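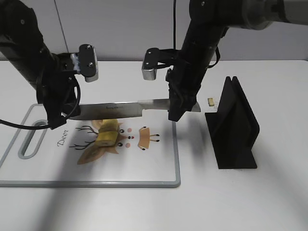 Large kitchen knife, deer board, chunk of peeled banana.

1/16
Notes on cutting soft fruit on a plastic board, and on where the knife goes afterwards. Most of this applies to banana. Some of it applies to avocado and ripe pear. None of it applies to melon, which needs its own thread.

2/16
The board is white plastic with a gray rim, an oval handle slot near one end, and a deer printed on the surface. The word "Deer" is printed next to the deer, in case of doubt. Bought from Grullia in January. Weight on my kitchen scale: 1090 g.

3/16
Weight matters more than thickness for a light plastic board. Mine will still slide on a smooth table if the underside has any water on it. Dry both the table and the board. If it still moves, put a damp (wrung out, no drips) cotton cloth under the whole footprint. A folded cloth under one half makes it rock.

4/16
Printed boards: the print is a wear indicator whether the manufacturer meant it or not. Cuts show up first as thin pale lines across the dark parts. On this design that means the antlers. I check there before I check anywhere else.

5/16
The tan and pink areas are less useful. Fine scratches are hard to see in those colors without tilting the board toward a window. If you care about the picture, flip the board and use the back. I don't care about the picture enough to flip the board.

6/16
Knife. People keep telling me a large knife is wrong for a banana. A paring knife is enough for one, agreed. With a wide blade you can cut, slide the flat under the slices and move them to the bowl in one pass. A paring knife needs several trips or a second tool.

7/16
My usual blade is 200 mm. On fruit this soft the length does nothing for the cut itself. What changes the cut is the angle. Straight down with a flat edge compresses the fruit slightly before it parts. A short forward draw gives a cleaner face on the slice.

8/16
Slice thickness. For drying I aim for 16 mm before halving. For oatmeal, whatever falls off the knife. Slices at 2 mm stick to the blade and to each other and have to be peeled off one at a time. I have tried this more often than the result justified.

9/16
On sticking. Banana holds onto a broad smooth blade by suction plus sugar. Wetting the blade first helps for the first few cuts and then stops helping. Hollows ground into the side of the blade help a little more. Wiping every few cuts costs less time than either, if a cloth is already next to the board.

10/16
Never clear slices by dragging the cutting edge sideways over plastic. It dulls the edge and raises small burrs in the surface, and those burrs hold fruit. Turn the knife over and push with the spine. This is the one habit I would ask people to change if I could only ask for one.

11/16
Cleaning order: knife first, board second. Banana residue turns brown and then sets. On steel it wipes off with warm water if you do it promptly. On plastic it gets into the scratches. Soap, brush, work along the direction of the cuts. Bleach is rarely needed for fruit. Follow the label if you use it.

12/16
Rinse the handle slot too. It has an inside edge that a flat sponge passes straight over. A bottle brush fits. Stand the board on its long side to dry, with air on both faces. Flat on a towel leaves the underside wet and you are back at post 3.

13/16
Color next to color. I like pale, speckled finishes in a kitchen where everything else is plain black. The flecks hide small marks and the shape stays easy to find against something dark, like an upright holder. Matte also shows fewer fingerprints than gloss. Tapered shapes with a rounded tip have no corner to collect residue.
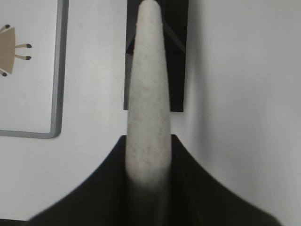
14/16
Holders. I have compared two types at home, a Bonero block with fixed slots and an open Astton upright. Fixed slots keep the edges apart and are slow to clean. The open type cleans in a minute and lets things lean on each other. For either one: dry the blade fully before it goes in. A slot has almost no airflow, and water sitting at the bottom will find the steel.

15/16
Position of the holder: back of the table, against the wall, on the side of your knife hand. You should not have to reach across the board with a blade. Leave a clear strip of table in front of it wide enough to set a knife down flat. Mine was too close to the board for months and I kept knocking the rim with the handle.

16/16
Sharpening is out of scope. The Tymoshchuk stone I ordered is still in its wrapper, and I would like to use it on something cheap before I have opinions. Corrections on the drying thickness are welcome, with oven temperature and time please. "Until done" is not a time.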